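7月分の進捗報告（飲料容器の仕分け自動化、Hellach作業所）

Gallent助成担当のみなさま

いつも読んでくださってありがとうございます！今月は書きたいことが多くて、ちょっと長めです。

まず練習台のほうから。本番のラインに入れる前に、缶と小瓶を決まった場所へ振り分ける動作を机の上で詰めています。容器の置き場を色で分けて、テープで位置の目安をつけるだけの素朴なやり方なんですが、これが作業所の人たちにも話が通じやすくて助かっています（図面を見せていたころは、みんな黙ってしまったので……）。
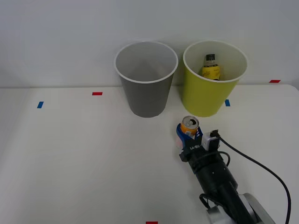
練習台での作業。アームがつかんでいるのはオレンジと銀の飲料缶、奥は灰色と黄緑の紙コップ

今月の試行は765回、そのうち人が手を出してやり直したのは67回でした。やり直しの多くは缶の向きがらみです。へこんだ缶はまだ苦手で、ここはPlirnanceの制御ソフトの更新待ちになっています。

それより報告したいのは人の動きのほうなんです。朝の仕分けはずっと立ちっぱなしの仕事だったのが、先月から2人が監視と記録の担当に移りました。座れるのはうれしい、でも画面ばかり見ていると目が疲れる、とのこと。なので午前10時に持ち場を入れ替えることにしました。手の速さが自慢だったベテランさんには正直さびしさもあるようで、瓶の見分け方を教える側に回ってもらえないか、いま相談しているところです。賃金は据え置き、人減らしもなし。申請書に書いた約束どおりです。

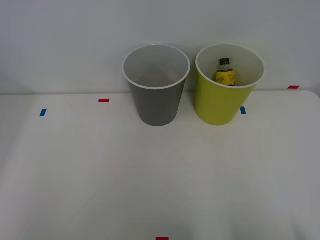 Abílio Bastosさんからは、この報告の下書きにこんな返事をもらいました。「座る仕事が増えたのはいいけれど、機械が止まったときに誰が止まったと判断するのか、まだ決まっていませんよね。夕方の班は毎回電話で聞いています」

おっしゃるとおりで、夕方の班には手順書すら渡せていませんでした。8月の頭までに停止と再開の判断を班ごとに任せる形へ直して、Veresの現場でも同じ紙を使います。

予算は89％まで執行済みです。残りは夕方の班の研修に回したいので、費目の変更届を別便でお送りしますね。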